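Hallway door sticks every fall – plane it or wait?
Home Repair > Doors and Trim

iulian_m
Our hallway door starts rubbing at the top corner every October and frees up again by spring. It's solid wood with the original hinges. A handyman from Flukwood quoted me 1,580 for a new door and jamb. That seems like a lot for one tight corner.

chaltu_f
Don't pay that. Tighten the top hinge screws first. If they spin, swap one for a 3 inch screw that reaches the stud. Mine took 20 minutes.

GWolde
I'd plane it. Screws won't help if the wood is swelling.

chaltu_f
He said top corner only – that's sag. Swelling usually shows up down the whole latch side.

GWolde
Not always. I've hung plenty of doors and I've seen both.

iulian_m
It's a brown door with an arched panel, and I'd rather not cut into it. 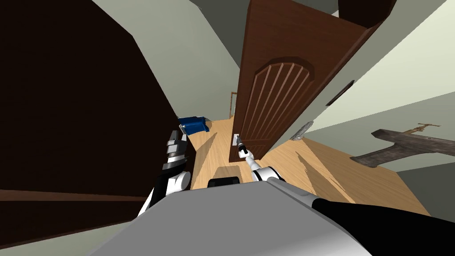 bethelw
Does the bottom edge need to be sealed too, or only the top and sides?

szuyu_lu
Seal all six faces, including the bottom. Bare end grain takes in damp air faster than the rest of the door.

GWolde
Agree on sealing. Still say plane it, but do it in the dry months or you'll end up with a gap.

iulian_m
Top screws were loose. I'll put in a long one tonight and leave the plane alone for now.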